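Chapter 4
Storage Density and Access Time

4.1 Introduction

A store holds goods between the time they arrive and the time they are needed. Its two main costs are the floor it takes up and the labor spent reaching each item. A layout that reduces one of these usually raises the other. This chapter defines both quantities and gives a method for comparing layouts.

Storage density is the volume of goods held divided by the total volume of the room, written as a percentage. A solid block of goods filling the room would have a density of 100. Aisles, shelf supports and headroom all lower the figure. The parts store at Nernside, used in the worked problems, has a density of 47.
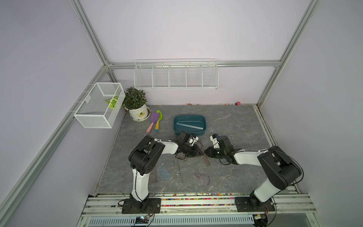 4.2 Fixed and Open Locations

In a fixed system each kind of item has one assigned place, which stays reserved when stock runs out. In an open system any item may go in any free place, and a record links the two. Fixed systems are easy to learn but leave space idle. Open systems use space well and depend entirely on the record.

Dividers are the simplest means of fixing a location. They set the width of each place and limit mixing between neighbors.

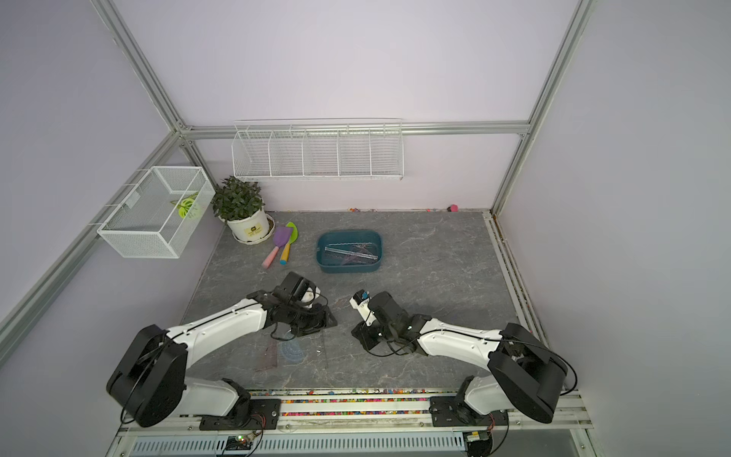 Figure 4.2. Wire shelf basket with five compartments.

The width of a compartment should be set by the largest item it must hold, plus hand clearance. The Grisari depot used a single width for all small parts, and its access times are listed in Table 4.1. The Fraser depot used three widths.

4.3 Access Time

Access time is made up of travel, search and removal. Travel depends on the distance from the work point. Search depends on labeling and on how many kinds of item share a place.

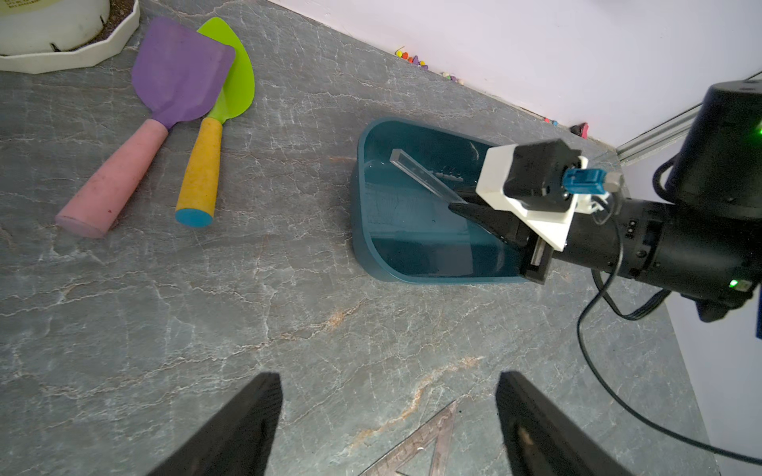

Removal depends on the depth of the place and on whether other goods must be moved first. In the Minen study the trial was run with 50 kinds of item and repeated with 100. Travel and removal were held constant, so any difference in access time was assigned to search.

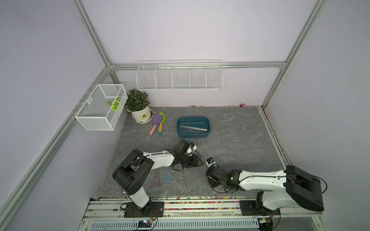

Why is an empty fixed location counted as a cost?
It takes up room volume and holds no goods, so it lowers density for as long as it stays reserved.

Section 4.4 applies these terms to stores with more than one work point.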